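Ratcombe Student Robotics Club
Progress report to the Drerley Fund, June 10, 2018

The club has now spent 3 months on the household task project and all but a little of the 2000 granted for parts. The plan promised a two-armed robot that could load a front-loading washer by August. I would not repeat that promise today.

What works is the approach. The arms reach the open door of the washer, and the students have stopped steering them by hand for that part. Letting go of the item inside the drum is another matter – the program handles it on good days, and we have had too few of those to call it a result.
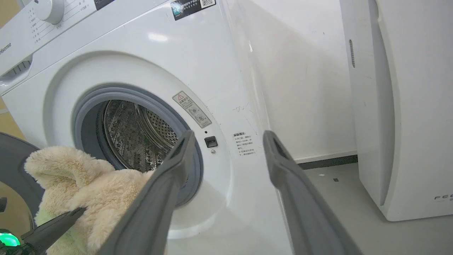 Task 2: Loading the washer

Practice is with a plush toy, held by one gripper near the door opening while the other arm works alongside. The Buson team chose soft items early on, and I still doubt the choice. Fur hides a poor grip, and a toy that goes in easily tells us little about a bedsheet.

The students' log lists 16 sessions. Their notes are uneven, and three of the sessions have no notes at all. The Husar team has rewritten the form, which may help if people fill it in.

We ask for no more money at this point. We do ask to drop Task 3 (unloading) from the August review – it has not been started.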